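Songül Yüksel keeps a drawer of old jumpers in the Sorkport lab, and she's delighted to tell you which ones are awful to fold.

"Anything fuzzy," she says, laughing. "A tea towel has edges. A knit just sort of slumps and bunches up on you!"

Her project, Drister, teaches robot arms to handle clothes by learning from people, who do the folding themselves with a gripper in each hand. The recordings are then used to train a policy that runs on a pair of arms, with no one steering. Her group collected 168 hours of it, mostly on beds and couches in ordinary homes.

The result she keeps coming back to is about variety. Her team trained one policy on 40 garments in a single room, then another on the same number of demonstrations spread across 12 homes. In a bedroom neither had been trained in, the second finished more than twice as many folds.

"I'd hoped for a bump, but I had to go and check the logs," she says. "Same hours, same people, and the colour of the bedspread had been throwing the first one off the whole time."

Thick knits are still the weak spot. The policy tends to grab only the top layer, and Yüksel wants to try pressing the bundle from one side while the other gripper tidies the fold. She's hoping to have numbers by April.
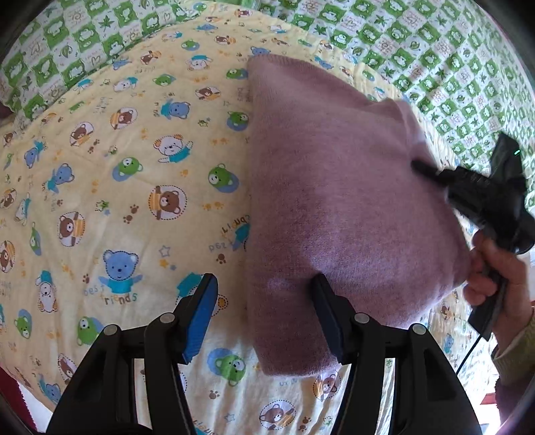
Two hand-held grippers at work on a folded knit sweater, on a teddy bear quilt.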